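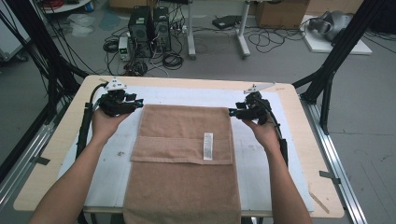 The folding station at the Zenum site entered its third period of regular service in July, and this post records how it is maintained between sessions. The station relies on a pair of hand-held grippers, operated by one person standing at the near end of the table. Most of the attention in any maintenance routine goes to the grippers themselves, but the cables deserve equal care. Each gripper trails a black cable down its own side of the table, left and right, and the operator's arms work between the two. Keeping those runs separate is the first item on our checklist, and it is the item most often skipped by new staff.

Cables are inspected before the first session and again after the midday break. The operator takes one gripper at a time, opens and closes the jaws slowly, and watches the signal on the monitoring screen. A momentary loss of signal is recorded even when it does not recur. Of the 79 entries in the station log at the time of writing, nine concerned a connector that had worked itself partly out of its socket. All nine were corrected at the station without replacement parts.

The jaws are wiped with a dry, lint-free cloth. Terry cloth sheds a good deal of fiber, and the fiber collects in the finger joints, where it slows the closing movement by a small but measurable amount. Compressed air was tried for a short period and has been discontinued — it drove the lint further into the mechanism. Sunita Semwal introduced a soft brush for this purpose, and it remains the approved tool. No oil is to be applied to the joints under any circumstances.

The sheet covering the tabletop is examined at the same time. Light smudges are acceptable. A tear or a raised edge is not, and the sheet is then exchanged and smoothed flat before work resumes.

Position tracking is checked last. Both grippers are placed on their reference marks, and the reported distance between them must read 551 millimeters. If it does not, the mounting screws on the top plates are tightened and the reading is repeated. Santosh Bansal keeps the calibration record, and any second failure is referred to him before the grippers are used again.

A full inspection of this kind takes up to 70 minutes. The spare cable set from Kiltach is stored in the second drawer, and the replacement brushes are on order.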